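Home News People Workshops Archive Contact

A ring that tells your hearing aid to listen harder

I have been putting off writing this item for most of May, partly because I wanted to try the thing for myself first, and partly because every time I sat down to it somebody in the office had a new story to add. So forgive me if it runs on a bit. It has been a good month for stories.

Some of you will remember that last fall we mentioned a small company called Prusta, which was working on a finger ring for people who wear hearing aids. At that point all they had was a drawing and a great deal of optimism. Well, they now have a ring, and a pretty comfortable one, and a group of our own members in Taddale has been wearing it at home, at church suppers, in the car and (in one case) up a ladder.

The idea is easy to explain, even for me. A modern hearing aid has several settings tucked away inside it. One is for quiet rooms, one is for crowds, one is for music, and so on. You can usually switch between them with a tiny button behind the ear or with an app on your phone. The trouble is that the button is the size of a sesame seed, and the phone is always in the other coat. The ring puts the switch on your finger. You slide your thumb along the side of it, and the hearing aid changes over. A tap turns the volume up a notch, two taps turn it down, and if you hold your thumb still for a moment it goes back to whatever you had before.

There is a second part that I find more interesting, although it still needs work. The ring can feel which way your hand is pointing. If you rest your hand on the table with your finger toward the person you want to hear, the hearing aids will favor the sound coming from that side. You don't have to wave at anyone or make a show of it. Aranka Szalai, who leads the design side at Prusta and who came out to see us twice, told me she got the idea from watching her uncle at family dinners. He would cup his hand behind his ear and lean so far over that his tie ended up in the soup. She wanted something he could do without leaning.

The software that makes sense of all this thumb sliding and finger pointing is called Warnilex. I asked whether it was named after anybody, and Aranka laughed and said it was the only name on their list that the whole team could pronounce. It was trained on recordings of hand movements, 4000 of them, gathered from people of all ages. A fair number came from people with arthritis or a tremor, and I was glad to hear that. So many of these gadgets are tested on healthy young engineers and then sold to the rest of us.

Now, how did our people get along with it? On the whole, very nicely. Gizella Bodnár wore hers to her granddaughter's recital and switched over to the music setting between the talking and the piano, and she said it was the first time in years that the high notes didn't sound like a kettle. She also forgot she had it on and did the dishes in it, twice, and it came through fine. (Prusta says it will stand up to washing your hands. They would prefer that you didn't swim in it.)

Vilmos Jakab had a bumpier time. He talks with his hands — anyone who has sat next to him at the annual lunch will know — and for the first week the ring kept taking his gestures for commands. He would be in the middle of telling a fishing story, get to the part about the size of the fish, and his hearing aids would switch themselves to the concert hall. The people at Prusta sent a new version of the software, which waits for a firmer press before it does anything, and he reports that he can now finish a story. Whether his wife is grateful for this I couldn't say.

I tried one myself for nine days. The pointing took me a while to learn, and in a noisy restaurant I kept getting the table behind us, who were having a very absorbing conversation about a kitchen remodel. I came away knowing a lot more about countertops than I wanted to. But in the car it was a real pleasure. I could hear my husband from the passenger seat without asking him to repeat everything, and I didn't have to go digging for my phone. By the end of the week I was reaching for the ring in the morning along with my glasses.

A few practical things people have been asking. The ring charges in a little dish, and it takes less time than my morning coffee and crossword. A full charge lasted me three days. It comes in nine sizes, and if your knuckles swell in the evening you should go up one. It works with most hearing aids that can already talk to a phone, but older ones without that wireless feature won't pair with it, and I am sorry to say there isn't any adapter in the works. Bring your aids along to one of our drop-in mornings and we will check for you.

As for the price, the first batch will sell for 220 dollars. That isn't pocket change, I know. It is a good deal less than some of the remote microphones on the market, though, and Bence Pap at the Pálfi clinic has offered to do the first fitting and setup at no charge for anyone on our mailing list. Bence has been a friend to this group for a long time, and he is patient with people who have trouble with pairing screens. I can vouch for that personally, having made him go through it with me three times.

The first batch is small, only 2000 rings, and 300 of them have been set aside for people who took part in the trials or who belong to groups like ours. If you would like your name put down for one, call the office any time after nine in the morning or drop us a note. You don't have to pay anything to be on the list, and you can change your mind later.

I should also mention what the ring does not do. It doesn't make a hearing aid any more powerful than it already is. If your aids are badly fitted, or if it has been years since your last hearing test, the ring will only help you switch between several settings that don't suit you. Bence was very firm with me about this and asked me to be firm with you. Get the test done first. It's an hour of your time, and the chairs at Pálfi are comfortable.

Shufen Han, whom many of you met at our winter open house, is putting together the next round of trials. This one will look at the pointing feature in groups, with five or six people around a table all talking at once, the way real families do. She needs people who have worn hearing aids for at least a year, and she would especially like to hear from left-handed members, as there were hardly any in the first round. The sessions are held in the afternoon and there is always something to eat. I'm told the walnut cake went very quickly last time.

She also asked me to pass along that family members are welcome, including ones who hear perfectly well.

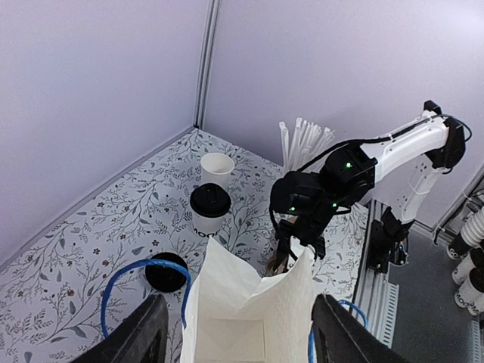

And if your family is anything like mine, the ones who hear perfectly well are the ones who need the practice in taking turns. Shufen will send a short form to everybody who signs up, with questions about which hand you use, what kind of aids you have, and whether you have any metal allergies. Please fill in the allergy part even if the answer is no, and let her know if you will need a ride from the Taddale side of the river.

Contact the newsletter office | Copyright, all rights reserved | Back to top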